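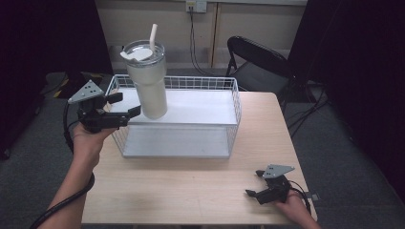 The tumbler, the basket and the table, Hustthorpe.

She had moved to Hustthorpe with 12 boxes and one good tumbler, and by January the boxes had won. The tumbler got a wire basket to live in. The table got nothing – it was pale, and it had opinions about rings.

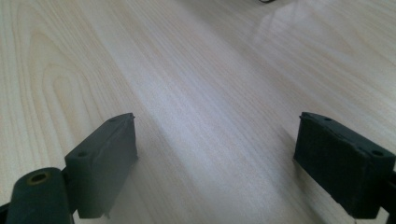 SHORT FICTION

"It's only wood," said her sister, who owned glass.

She looked at the grain, the big loops on the left, and thought of the seven coasters still packed somewhere under the winter coats.

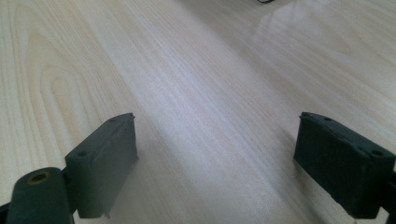
Her sister put down her coffee. On the wood – of course on the wood.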